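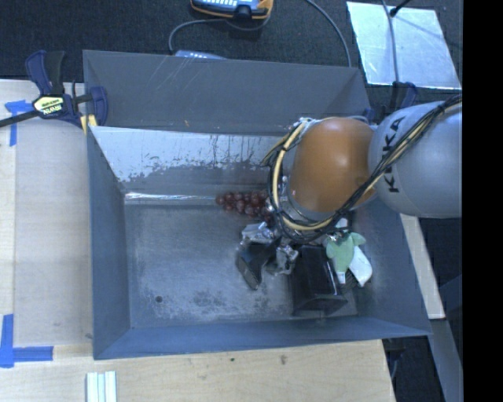

4.2 What the paper linings can tell us

Of all the evidence inside a sewing box, the lining paper gave us the most pleasure and, to our surprise, the most dates. Earlier writers on domestic boxes have tended to look at the outside first: the veneer, the hinges, the shape of the escutcheon. These are useful, but hinges get replaced and veneer gets patched. The paper glued beneath the lift-out tray was rarely touched by anyone, and much of it is still as bright as the day it was pasted in.

We examined 100 boxes, drawn equally from two groups. The first 50 came from the Kapoor collection, which was put together over a lifetime by one family and has a wonderfully full set of purchase notes. The remaining 50 were from the Wakdale museum store, where the boxes arrived piecemeal and mostly without any history at all. Of the full set, 89 kept enough of their lining for us to identify the pattern. The others had been relined in felt or stripped back to bare wood.

Each lining was compared with the sample books of the Drellska paper works, which survive in a single run with only one volume missing. Drellska numbered its patterns in the order they were first printed, and this is what makes the books such a gift to anyone trying to date a box. A pattern number gives the earliest point at which the paper could have been used. It doesn't give the latest, and we want to be careful here. Box makers bought paper by the ream and might draw on the same stock for years. One small sprig design turns up under trays of two quite different styles, and on the joinery alone we would place those boxes a good ten years apart.

Even so, the agreement between paper and written record was far better than we had dared to hope. In the Kapoor group, 12 boxes carry an inscription by the first owner, usually in pencil on the underside of the tray, and in every one of them the inscription is later than the first printing of the pattern. Ruth Nuttall, who read the inscriptions, found the most delightful of these in a child's box, where the owner had practised her signature five times before she was happy with it, and then added the year.

Reused paper needs a word of its own. In a handful of Wakdale boxes the lining sits over an older sheet, and where the top layer had lifted at a corner we could see a second pattern beneath. Natnael Lencho suggested looking at these under low, slanting light, and it worked beautifully: the raised ink of the lower sheet showed through as a faint relief, clear enough in most cases to match to the books. No lining was lifted or wetted for this study.

Marbled papers remain the hard part. Drellska sold them by colour with no pattern number, and no two sheets are alike. The Zokari method, which sorts marbled sheets by the size and direction of the comb marks, let us put ours into broad groups, though we have not tried to turn those groups into dates. We return to them in section 5, alongside the boxes whose tray papers and lid papers disagree.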